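Stone countertop myths, part 4
Mamta Garg, February 2024

I have lost patience with countertop advice. Every month a new paste or powder turns up that will "revive" your stone, and most of it is soap with a nice label.

Start with vinegar. People swear by it. On real marble it etches, and the dull spot it leaves won't scrub off - that's damage, and you'll need polishing powder or a pro. Lemon juice does the same thing slower.

Baking soda paste on an oil stain? Maybe. I've had it work on a small one left under plastic wrap overnight, and do nothing at all on an old one.

As for sealers, the jar will tell you once a year. Drip some water on the stone and wait a few minutes. If it beads, put your wallet away. 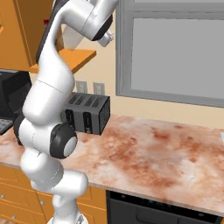 Cream marble pattern with rust-red mottling.

Busy patterns like that get sold as "stain hiding." They hide crumbs too, so wipe them anyway. Dish soap, warm water, soft cloth, dry towel. I paid 700 for my counter and the bottle that keeps it clean came from the grocery store.

Grout haze is next, in March.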